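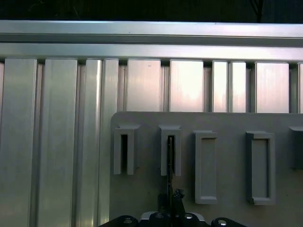 # Suvano – Demonstrationsdatensatz zur Montage und Demontage von Desktop-Rechnern

Stand: 10.12.2022
Ansprechpersonen: Arsalan Mengal (Datenerhebung), Laine Strazds (Annotation und Freigabe)

## Zweck

Der Datensatz Suvano enthält menschlich geführte Demonstrationen kontaktreicher Handhabungsaufgaben an geöffneten Desktop-Rechnern. Er dient dem Training und der Bewertung von Verfahren des Imitationslernens, insbesondere für Greif-, Steck- und Ablagevorgänge in beengten Gehäusen. Die Erhebung erfolgte im Rahmen des Vorhabens Pirzada am Standort Nultcombe.

## Umfang

- 800 Episoden, davon 200 für die Validierung zurückgehalten
- 7 Aufgabentypen
- 2 Kameraperspektiven je Episode: Handgelenk und Arbeitsraum
- Gelenkwinkel, Greiferöffnung und Kraft-Momenten-Werte, zeitlich mit den Bilddaten abgeglichen

Eine Episode umfasst genau eine Teilaufgabe und endet, sobald die Bedienperson den Abschluss bestätigt. Abgebrochene Versuche verbleiben im Datensatz und tragen im Feld `status` den Wert `abgebrochen`. Sie sind beim reinen Verhaltensklonen auszuschließen, können jedoch für die Fehlererkennung herangezogen werden.

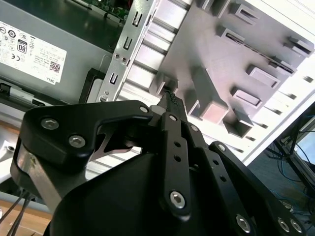 Steckvorgänge werden in drei Phasen annotiert: Annäherung, Kontakt und Einführen. Als Beginn der Kontaktphase gilt der erste Anstieg der Kraftwerte über den in der Konfiguration hinterlegten Schwellenwert. Die Phasengrenzen wurden automatisch vorgeschlagen und anschließend manuell geprüft; bei Abweichungen gilt die manuelle Angabe.

## Aufbau der Arbeitszelle

Das Rechnergehäuse liegt geöffnet auf dem Arbeitstisch. Daneben ist eine Platte mit 3D-gedruckten Aufnahmen für Werkzeuge und ausgebaute Teile angeordnet. Die Lage des Gehäuses wird zwischen den Episoden innerhalb eines festgelegten Bereichs verändert, die Platte bleibt ortsfest. Eine Neukalibrierung der Kameras ist nach jedem Umbau der Zelle vorgeschrieben. 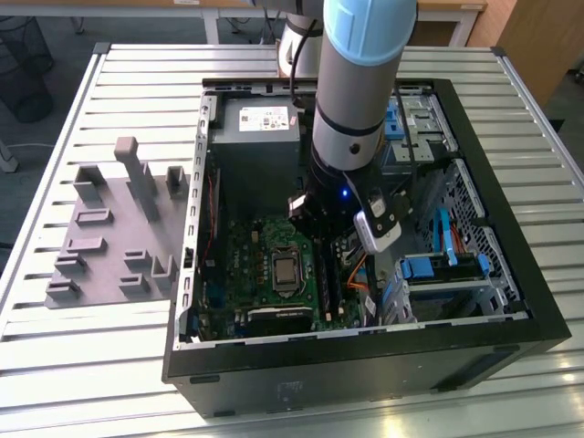
*Abb.: Arbeitszelle mit Roboterarm, geöffnetem Gehäuse und Aufnahmeplatte, Ansicht der Arbeitsraumkamera.*

## Verzeichnisstruktur

```
suvano/
 episoden/
 <episoden_id>/
 handgelenk.mp4
 arbeitsraum.mp4
 zustand.parquet
 meta.json
 kalibrierung/
 splits/
 training.txt
 validierung.txt
```

Die Datei `meta.json` enthält Aufgabentyp, Status, Phasengrenzen, die pseudonymisierte Kennung der Bedienperson sowie einen Verweis auf die gültige Kalibrierung. Zeitstempel liegen in Nanosekunden vor und beziehen sich auf die Uhr der Robotersteuerung.

## Bekannte Einschränkungen

Die Handgelenkkamera erfasst den Greifer in weiten Teilen des Bildes. Kleine Bauteile unmittelbar unter den Fingern sind daher zeitweise verdeckt – dies betrifft vor allem Aufgaben am Prozessorsockel und an den Speichersteckplätzen. 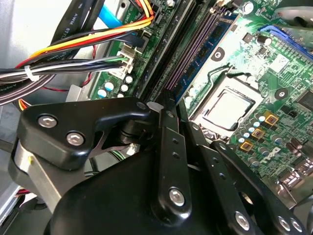 Metallische Oberflächen führen je nach Stellung des Arms zu Spiegelungen. Eine nachträgliche Belichtungskorrektur wurde nicht vorgenommen. Die Übertragbarkeit auf andere Gehäusebauformen ist nicht untersucht.

## Nutzung und Zugang

Die Nutzung ist auf Forschungszwecke beschränkt. Der Zugang wird über das Datenportal Getero auf schriftlichen Antrag gewährt; eine Weitergabe an Dritte bedarf der Zustimmung. Fehlerhafte Annotationen sind unter Angabe der Episodenkennung an Laine Strazds zu melden. Korrekturen erscheinen gesammelt mit der nächsten Version und werden in `CHANGELOG.md` aufgeführt.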